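4.3 Fault during bracket sorting

In trial 3 of the Wimach sorting task, the left hand of the robot failed to close on a command from the controller. The arm continued to its next position and the emergency stop was pressed.
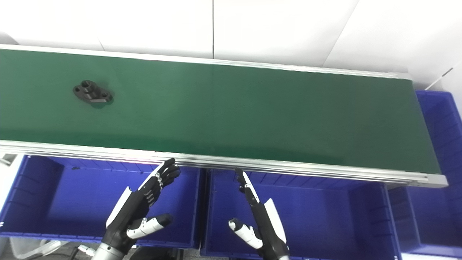
Figure 4. Sorting cell with a bracket on the belt and both hands open.

The log recorded error 406, a lost finger signal. The supervisor, Krishnamoorthy D'Souza, required a grip check to be added before any further arm movement. Testing resumed in March.

Print this page | E-mail this page
Contact | Copyright Birville | Back to top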